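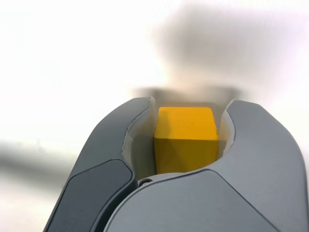
Marking Out the Square and Building the Tower

If you have a few small cubes, a roll of black tape and a table you don't mind sticking things to, you have everything you need for a tower of three, and I hope you'll give it a whole afternoon, the way I always end up doing. I like red, yellow and green. Any colors will do, of course, but I'd pick three that look nothing like each other, so you can call out "yellow next!" and everyone knows which one you mean.

Clear the table first and wipe it down. I mean really wipe it, corners and all, and let it dry while you go find the scissors (mine are never where I left them). Tape holds much better on a clean top, and a crumb under the bottom cube will tip the whole tower before you've properly started.

Now cut four strips of black tape, all the same length, and lay them down as a square. Press one strip, then set the next against its end at a right angle, and so on around. Leave yourself plenty of open space in the middle – a good bit wider than one cube – and smooth the corners down with a thumbnail. If one side comes out crooked, peel it up slowly and lay it again. You'll be looking at that square for a long time, so it's worth the extra minute.

Red goes down first. Set it flat inside the tape and leave it alone. Yellow goes on red, and green goes on yellow, and with each one you want to lower it until it touches, wait a moment, and only then let go. 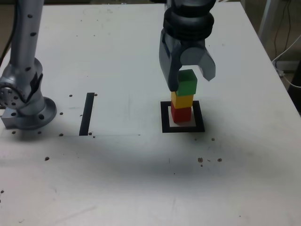 Treltville Tabletop Pages, No. 26

A little offset between one cube and the next is fine. People fuss over this, and I did too when I was starting out, nudging the yellow one back and forth until I knocked the red one clear out of the square. As long as most of each cube is sitting on the one under it, keep going. What you do want to watch is tilt. A cube that lands on its edge should be lifted straight up and set down again, never pushed.

When the tower's up, take it down in the opposite order and put the cubes back out on the table, well apart, with plenty of open room on every side so that picking one up
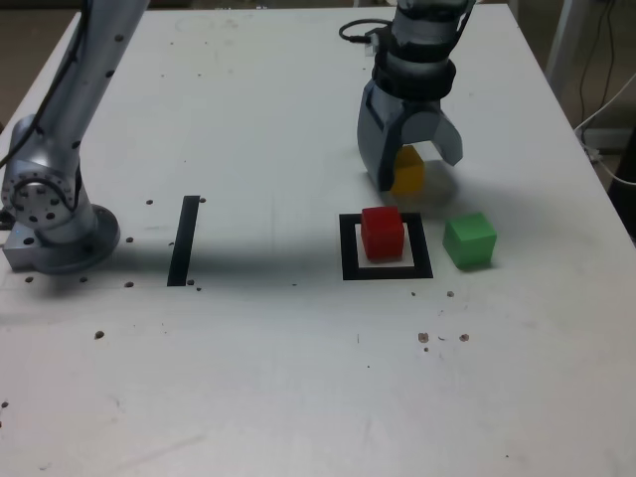

doesn't mean bumping into another. Then go again, this time with yellow at the bottom, or green. I like to finish every color order I can think of before I move on to anything harder.

For something harder, try a square that stands upright. Draw a thick black one on a piece of card, fix it to the wall at table height, and practice setting a single cube down right in front of it.

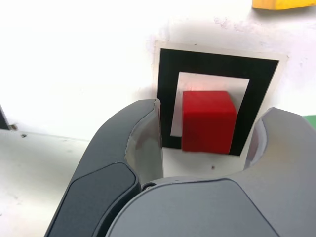

Red cube in front of the black square.

It's fussier than it sounds, so go slowly on the way in and keep the other two colors off to the side until you've got the feel of it. Leave the card up when you're done, too – you'll want it tomorrow.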